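Subject: Re: [skiketbridge-vets] Care boxes – what's still missing
From: Events desk, Skiketbridge Veterans List

Hi all,

Thanks for the quick answers, and sorry I went quiet – the printer at Rosser Hall ate most of my Tuesday. Replying to this one on the list so everybody has the same information.

> Two things from our end. First, is the hall still doing drop-offs
> in the evening, or do we have to get there before work? Second, my
> daughter's unit told families that anything with a lithium battery
> will be pulled out of the box. Does that go for the little
> clip-on reading lights too? We bought a whole bag of them.

Drop-offs are still on in the evening, yes! Come in by the side door on Prirnico Street, because the front one gets locked at 6. If you can't make it before Friday, leave your stuff at the Sotau feed store and tell them it's for the boxes. They know the drill by now (they had our socks in their back room for most of last winter and never once complained).

On the reading lights, I'd look at what's in the bag before you panic. If they take ordinary AAA batteries, leave the batteries out, tape them into their own little pack and write that on the customs slip. If they charge off a cord, please hold them back. I know it hurts after you've paid for them, but last time we had 2 boxes come all the way back to us, and one of them had been opened and had shampoo all through the beef jerky. We can give the lights to the folks at the VA clinic, who always ask for that kind of thing.

What we're short on, going by the shelf this morning: drink powder in single packets, lip balm, foot powder, decent pens, and anything salty. What we have way too much of: hard candy and travel toothpaste. Please, no more toothpaste. My own closet is full of it.

The postage fund is at $2249, so we can send this whole round without passing the hat again. That's a lot better than I expected after the pancake breakfast got rained on. If anybody still has an envelope of cash from that day sitting in a glove compartment, now would be a great time to find it – no questions asked.

I've also been asked whether we could get some letters from the middle school again. I'd love that, but last names and addresses have to stay off them, and somebody has to read every one before it goes in. I did it by myself last time and it took me 4 nights. I enjoyed it, too (one kid wrote a full page about his lizard and I still think about it), but I could use another pair of eyes. Write me off-list if you're up for it.
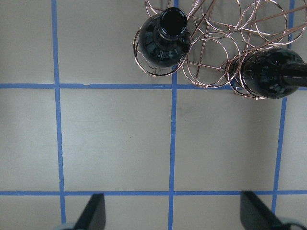
Blue tape on the floor.

For the packing night, wear something you can kneel in and bring your own scissors with your name on them. We'll start at 6:30 and I'd like to be sweeping up by 9. Kids are welcome if they can stand to put the same things in the same kind of box over and over. Mine lasted 2 minutes and then went looking for the cookies.

Oh, and customs slips. Write "wool socks" and not "clothing", and press hard, because the bottom copy is the one they read. If you get one wrong, just start a fresh one. I have stacks of them.

See you Friday. I'll be the one with the tape gun.

--
Skiketbridge Veterans List
To leave the list, reply with LEAVE in the subject line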